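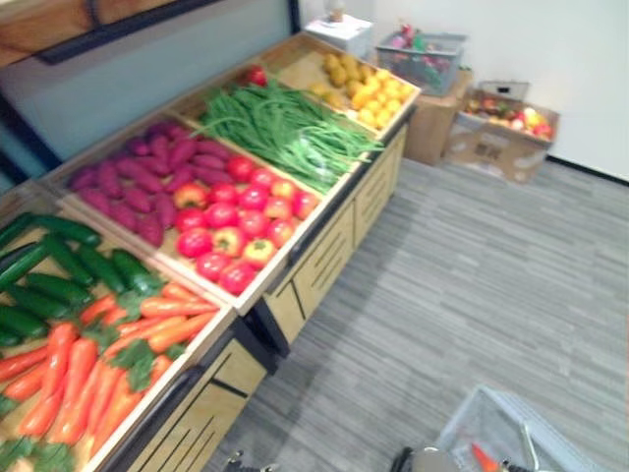 Cucumbers and carrots in a wooden produce stand.

Courses > Personal Finance > Unit 4 > Handout 2

Bonds and bond funds: what you are buying
22nd August, by Samah Mansour

Read this before the session and bring a calculator. We will use the same small numbers all the way through.

1. What a bond is
A bond is a loan. You hand over money now, the borrower pays you interest on set dates, and on the last date you get the face value back. The interest payment is called the coupon. The last date is called maturity.

Suppose Furnlow, a furniture maker, sells a bond with a face value of $400 and a coupon of 5 percent. The holder gets $20 a year. If the bond matures in December three years from now, the holder gets the final $20 plus the $400.

2. Price and yield
The coupon is fixed but the price is not. If new bonds of the same kind start paying 6 percent, a buyer will want yours for less than $400. If new ones pay 4 percent, yours is worth more than $400.

Current yield = yearly coupon divided by price paid.

At $400 the current yield is 5 percent. At $458 it is 20 / 458, or 4.37 percent. Note that the person who pays $458 still gets only $400 at maturity. Current yield leaves that loss out. Yield to maturity counts it, and we will do one by hand in class.

3. Things that can go wrong
Default – the borrower stops paying. Holders may get part of their money back, or none.
Rate risk – you need to sell early and rates have gone up. Long bonds move more than short ones.
Inflation – the $20 buys less each year.
Call risk – some bonds let the borrower pay you back early, usually when rates have dropped. Check the terms for a call date.

4. Funds
A bond fund pools money from many people. Take a fund that holds 127 bonds: one default hurts less than it would if you held that bond alone. You also pay a yearly fee, and most funds have no maturity date. A fund keeps replacing its bonds, so there is no day when you are promised a set amount back. People who bought a fund thinking it worked like a single bond are often surprised by this when rates rise.

5. For next time
Work out the current yield on the Furnlow bond at $380 and at $420. Then read the Mahrous case and write half a page on whether the family should hold single bonds or a fund for tuition due in two years. Look at fees first. Rounding to two decimals is fine.

Saresance Adult Learning, Kandham campus | Contact the course office | Back to top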